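# The long way round at Hirnside 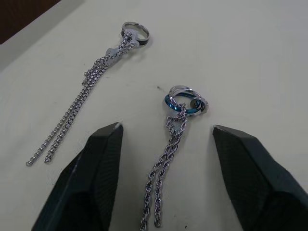 Open water swimming has a habit of taking over people's lives, and the woman who runs the distance group at Hirnside is a happy case of it. She took it up at 40, having never swum further than a few lengths, and last July she finished the full Trela crossing in a field of 486. We met in the club room after a pool session, and the first thing she wanted to talk about was rings. "Take them off!" she says. "Cold water shrinks your fingers and off they go." A silver ring with a black band round the middle, like the one in the photo, is just the sort of thing she tells new swimmers to leave on dry land, and chains should stay behind with it.

She grew up a long way from any coast and learned in a school pool that she remembers mostly for its smell. The lake came much later, when a friend dropped out of a relay and a place needed filling. "I did my leg in breaststroke with my head up the whole way. I was dreadful, and I got out grinning like an idiot."

The crossing itself starts at the Pralter slipway and bends round two islands before the finish. She came home 121st. I ask if she had a target and she laughs.

"I wanted to beat the soup running out. They do a big pan of lentil at the end and the year before it had all gone!"

What changed her swimming was learning to breathe on both sides, a job that took most of one winter. She still thinks it's the best thing a beginner can work on, along with looking up less often. "You sight every three strokes when you're nervous. Try nine. You'll find the buoy is still there, and your neck will thank you."

The Hirnside group trains in the pool until the lake warms up, then moves outdoors two evenings a week. Sessions are mixed, so quick swimmers loop back and the slower ones get company on the last stretch. She loves those evenings, even the grey ones with chop coming over your shoulder (perhaps those most of all).

And this year? She's entered Trela again and is tempted by the night swim, with a light clipped to her tow float. "I've been putting that off for ages. I don't like not seeing my hands." She thinks about it for a second. "I'll probably do it, though. Ask me in July."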